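README – Table Clearing Set, returns desk rehearsals

What you have

This folder holds 735 simulated episodes of a two-armed robot working at a table, plus the notes we wrote while making them. Brarnon runs the returns desk where the real arms are due in August. Everything in here was rendered. The desk staff are real and have opinions, some of which made it into the labels.

Each episode has the camera views, joint positions, gripper state and a text field called desk_note. Read desk_note first. It was supposed to be optional.

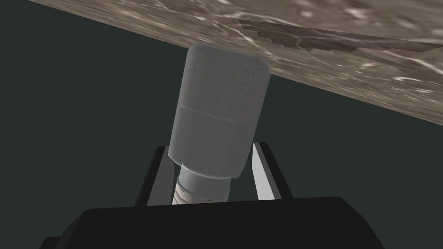
The desk takes in whatever customers send back and sorts it by hand into shelf, repair or scrap. Under the plan, the arms pick and place and the people decide. Management called this "freeing up staff for judgment calls." The staff pointed out that they had been making the judgment calls all along, with the lifting thrown in free.

Who labeled it

Rozália Tóth worked the desk for 7 years before moving to this project. She wrote the grasp categories, and threw out our first list because it had a category named "misc." Teodoro Chávez handles the simulator and the export scripts. Complaints about file paths go to him.

Labels are given per episode:
grasp_ok – held and under control
grasp_meh – held, but Rozália wouldn't sign for it
no_grasp – fingers closed on nothing, or never closed
desk_would_ask – a person should be called over

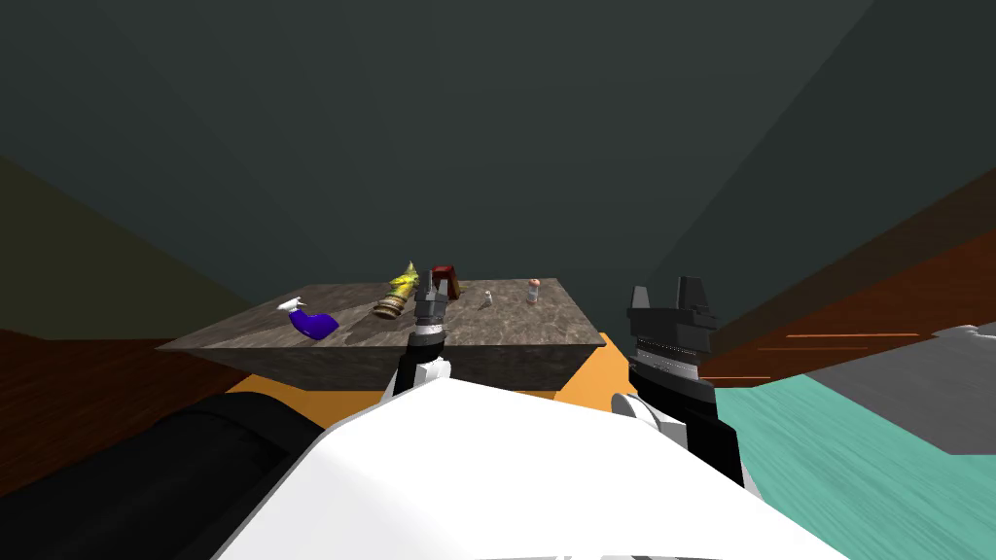 The last label caused the most arguing. Our engineers wanted it under 5 percent, on the theory that every call costs time. Rozália wanted it used freely. Her usual case was a spray bottle on its side, like the blue one with the white trigger nozzle, which at a real desk might be full, empty or leaking, and the arm has no way of smelling it. We kept her version.

Splits

Training has 2,760 short clips cut from the episodes. Another 80 episodes are held out and were never cut up. Please don't tune on them. Dalteck did, and then sent us a very cheerful chart.

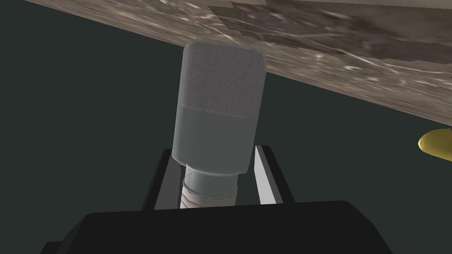 Clips from one episode always stay in the same split. If your loader shuffles before it reads splits.csv, it will break this and say nothing.

Known problems

Wrist views can be very dark in the background. Small things far from the wrist are hard to make out, so don't use those views alone to decide what is on a table.

Timing is too clean. Simulated arms don't wait for a coworker to finish a sentence. The desk's job descriptions now include "monitor arm," with no minutes set aside for it, and the data won't help you there either.

There is no weight field. We know.

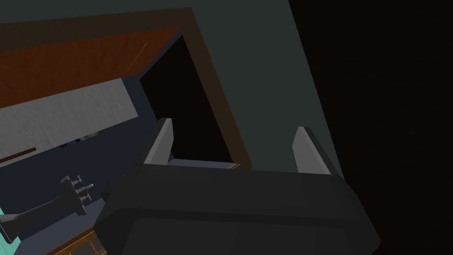 Card text: Rozália Tóth
Export and scripts: Teodoro Chávez

Changes since the last version: empty-gripper stretches are kept in. We used to trim them as wasted time, until the desk asked what we planned to call their own pauses. Column hand_state is now gripper_state. The old name still works in the Avetia loader and nowhere else.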